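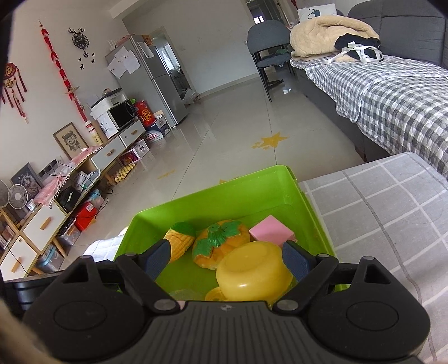

The Golbridge 34 is a bench LCR meter for measuring inductors, capacitors and resistors before they go on a board. It is sold by Steyn of Lekdale and replaces the earlier Golbridge model, which is no longer made. Most of our customers use it for sorting mixed parts, and sorting is easier if each kind gets a tray of its own. Trays are not included with the meter.

Measurement
Connections are four-wire, through the supplied Kelvin clips or the optional tweezers. The test frequency is set from the front panel. Series or parallel equivalent can be chosen by hand or left on automatic. In automatic mode the meter picks series for low impedances and parallel for high ones. If your readings disagree with a data sheet, check which of the two the maker used.

Memory
The meter stores up to 400 readings with the test settings for each. Readings are kept when the power is off and can be copied to a computer over USB as a plain text file. Deleting single readings is not possible at present; the memory is cleared as a whole.

Open and short correction
Run both corrections after changing leads. For the short correction, clip the leads to each other and not to a piece of wire. The stored values apply only to the leads fitted at the time.

Charged capacitors
Discharge capacitors before connecting them. The inputs are fused, but damage from a charged part is not covered by the guarantee.

In the box
Meter, mains lead, Kelvin clips, USB cable, 2 spare fuses, printed manual.

Guarantee and repairs
2 years, parts and labour. Repairs are done at our Skurnorville workshop. Please ask Sipho Engelbrecht for a returns number before sending anything. The workshop is closed for the second half of December.

Technical questions: Sipho Pretorius, Lekdale office.

Page last changed 17/10/2023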